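Call for Participants: Spoken Instruction Recall in Adults

Posted Jan 20, 2022 by the Swai Language Laboratory

We are recruiting adults for a listening study on how people remember short spoken instructions in background noise. The principal investigator is Shuzhen Jia.
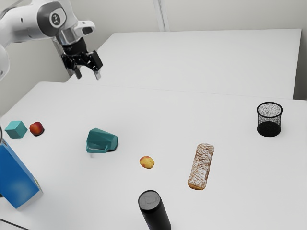
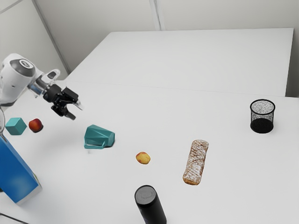 Rendered tabletop views, both with a white arm and black gripper.

Eligibility: native or near-native speakers of American English, age 20 or older, with no diagnosed hearing loss. Hearing aid users are not eligible for this phase.

Procedure: participants attend 5 sessions in February, held in Room 187. Each session consists of a hearing check, a block of recorded sentences played over headphones, and a written recall task. Noise levels stay within occupational limits. Short breaks are scheduled between blocks.

Compensation: $20 per session, paid at the end of each visit. Partial attendance is paid — there is no penalty for withdrawing.

To apply, send your age, first language and available hours to Tianyou Zhong, study coordinator. Places are assigned in order of receipt. Applicants who took part in the earlier Rudusora pilot should say so in the message.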